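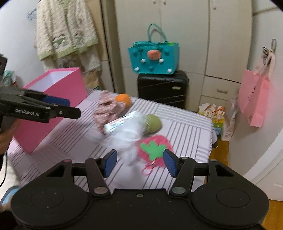
Storing stage costumes between shows

April | by the Itden wardrobe desk
Print | E-mail
Shares 30 | Comments 5

Small theatre groups lose more costumes to damp and moths than to wear on stage. A few habits after the last performance will save a lot of sewing next season.

Empty every pocket before washing. Lipstick, tissues and safety pins all turn up, and one lipstick can ruin a full load.

Spray the underarms of anything that can't be washed with one part cheap vodka to one part water, then hang it in moving air for 12 hours. Test a hidden seam first. Don't use it on silk or acetate.

Make-up on collars comes off best with washing-up liquid, worked in with an old toothbrush and rinsed cold. Hot water sets it.

Knitwear and beaded dresses should lie flat, as hangers pull the shoulders out of shape. Fold them over rolled acid-free tissue and put the heaviest piece at the bottom.

Wigs keep their style on a block under a loose hairnet. Brush out the lacquer before putting them away.

Pin a cloth label to each costume with the show, the part and the chest size. At Wuvine we wrote on masking tape for years and it left glue on the velvet.

Check the boxes again halfway through the summer and refold everything along different lines.

Print | E-mail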